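Filed under: Kids' Corner > Things That Fly

How does a hot air balloon know where to go?

Short answer: it doesn't! A balloon has no steering wheel, no rudder and no pedals. I've been crewing on one called Purnari for a while now, and I still get asked this every single Friday.

First, the going up bit. A burner heats the air inside the big colourful bag (grown-ups call it the envelope). Hot air is lighter than the cool air outside, so it wants to float, and it takes the basket along for the ride.
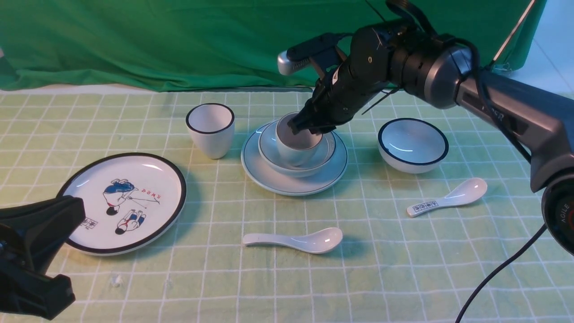
Now for the sneaky part. Wind doesn't blow the same way all the way up. Down low it might be heading towards the river, and at 1000 feet it might be heading towards the hills. So if my pilot wants the hills, she gives the burner a good long whoosh and up we go!
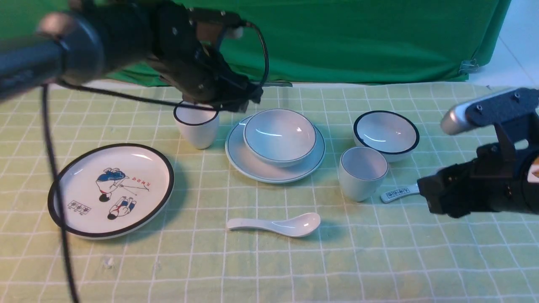 If she wants to come back down she lets the air cool, or pulls a cord that opens a flap at the very top. Some hot air escapes and we sink, nice and slowly.
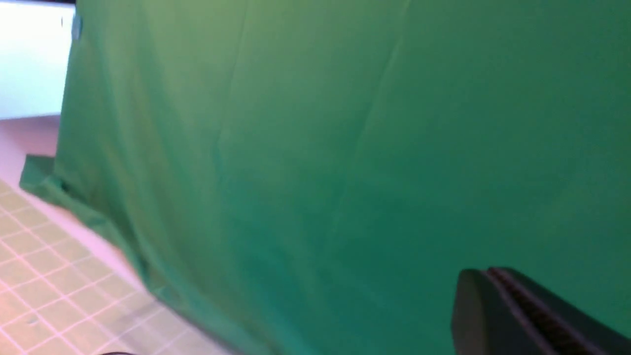 Page last changed: October

Before we leave, we let go of a little party balloon and watch which way it drifts. It's my favourite job. Then 2 of us drive after Purnari in the ute, because she never lands where she started, and somebody has to bring everyone home for breakfast.

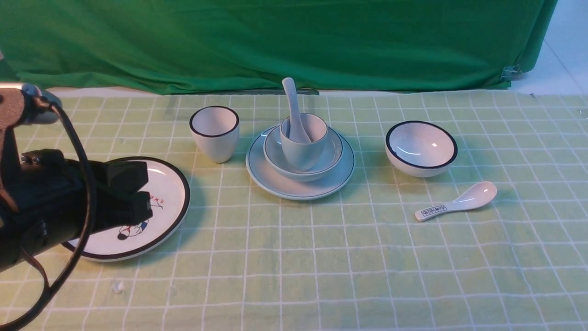

A robot arm over a black-rimmed plate.

More from Kids' Corner
Why do gliders have such long wings?
What's inside an airship?
How do parachutes fold up so small?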